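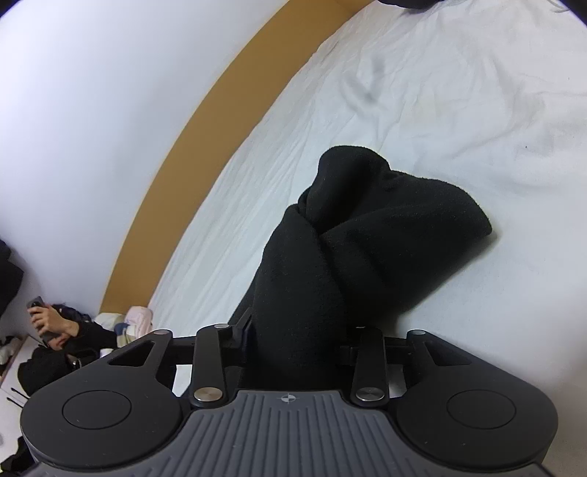

Black fleece sheds and grabs lint at the same time, how do I fold and store it?

Posted by pondel_laundry_pile in Clothing Care, 3,477 views

Okay, so every November I get the warm stuff out and every November I have the same argument with myself. I do my folding on the bed, on top of a white sheet, and the black fleece is the one thing I can never get right. It won't fold flat. I get one side tucked in and the other side flops back out, and I end up with a twisted lump that takes up half the drawer. Plus it has these tiny pale specks of lint all over it that show up like stars. I've washed it with towels (bad idea, I know that now) and without towels and I can't see much difference.

Two things I'd like to know. Is there a way to fold fuzzy fabric so it stays put? And how do I get the specks off without one of those sticky rollers? I go through the refills like crazy and the Dreveo ones leave a gummy feeling on the cloth.

I live in a small apartment with one dresser, so "just hang it up" won't work for me, sorry!

Kai Bauerfeind
Oh, the towels! We have all done the towels. I once washed a black robe with a brand new bath mat and wore the bath mat to breakfast for the rest of the winter.

For the lint, put on a damp rubber glove, the plain dishwashing kind, and stroke the fleece in one direction only. The specks roll up into little worms and you pick them off. Takes me maybe five minutes for something big. Then next time wash it inside out, in cold water, with other dark synthetic things and no cotton at all. Skip the fabric softener. Low heat in the dryer or just drape it over a chair, and clean the lint screen before you start, not after.

As for folding, I quit folding fleece and I roll it. Shake it out by two corners first so it stops clinging to itself, lay it down, smooth it with your forearm (palms just bunch it up), fold in thirds the long way, then roll from the bottom and press the air out as you go. If it springs open, put a loose band of old tights around it. Stand the rolls on end in the drawer and you can see everything at once. I get all my winter things into 2 drawers this way and I own too many winter things.

Do the lint part before you roll, by the way. I keep forgetting and then I'm unrolling it all again at eleven at night.

sirov_mom
Roll it. Also check the sheet, mine was the one shedding. I switched to an older one for folding laundry and it got way better.

nolte600
I use a dry kitchen sponge on mine, the rough side, very lightly. Don't press hard or it gets pills. Can't help with the folding, mine lives on the back of a chair until April.

pondel_laundry_pile
Glove worked on the first sleeve I tried!! Going to do the rest tonight. Never thought about the sheet, it is pretty new, so I'll dig out an old one. Thanks everybody.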